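4.2 Equipment planning and purchase

Budget first, then the arm. We had it the other way round in the first draft of the plan and it cost us a month. The lab at Brasside asked for a tabletop tidying setup: one arm, one gripper, one small camera at the wrist, a bench, and enough spare parts to get through a winter of trials. Money was fixed before we joined. The choice was how to split it.

Two suppliers quoted, Brundon and Rivden. Brundon was cheaper on the arm and dearer on everything that bolts to it. Rivden quoted the arm, mount and controller as one line, which made the comparison harder then it should have been. Mancuso broke the Rivden line up by hand, going from their parts list. Once freight and the service plan were in, the gap between the two came to $1,981. We went with Rivden. Service plan was the deciding factor, their technician can be on site the same week and Brundon's could not promise that.

Grippers were handled apart from the arm. We bought 2, both the flat-fingered kind, one to use and one on the shelf. A soft gripper was priced and dropped. Fingers are a consumable in this kind of work and should sit in the running costs, not the capital request. We put them in capital and had to ask for a change in June. Anyone copying this plan should fix that line first.

Test items cost almost nothing and took the most arguing. Kazemi wanted ordinary household clutter, big and small together, stiff things leaning on soft ones, straps and loops left in reach of the fingers. Mancuso wanted a bought set of standard objects so that results could be compared with other labs. The final list has 106 items, mostly the first kind, and the standard set stayed on the wish list (see Figure 4).

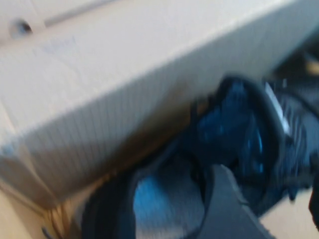 Figure 4. Wrist camera view during a tabletop trial: cardboard box, blue and black item, black strap, gripper finger. Motion blur as recorded.

Storage for the items was missed completely. Boxes are bulky, they don't stack well once creased, and the shelf we had was meant for cables. A second shelf came out of the contingency.

The camera line needs more thought than we gave it. We picked the wrist unit on size and weight, with price third, and left shutter speed and low-light performance out of the comparison table altogether. Fast wrist moves over a close object smear badly, print on packaging can't be read, and a good share of any labelling budget then goes to people squinting at frames. Two ways to pay for this: a better camera up front, or brighter bench lighting. Lighting is the cheaper fix and can be bought later. For the next round we have set aside money for lights and asked Grasso for a price on a replacement camera, quote still pending at time of writing.

Contingency was 30 per cent of the equipment total. Seemed high, wasnt. Shelf, finger pads, a longer cable run and a replacement bench mount all came out of it. The mount was our own error, wrong hole spacing, ordered off an old drawing. We would keep the same percentage next time but hold part of it back untill trials are under way, as most of the small costs only showed up then.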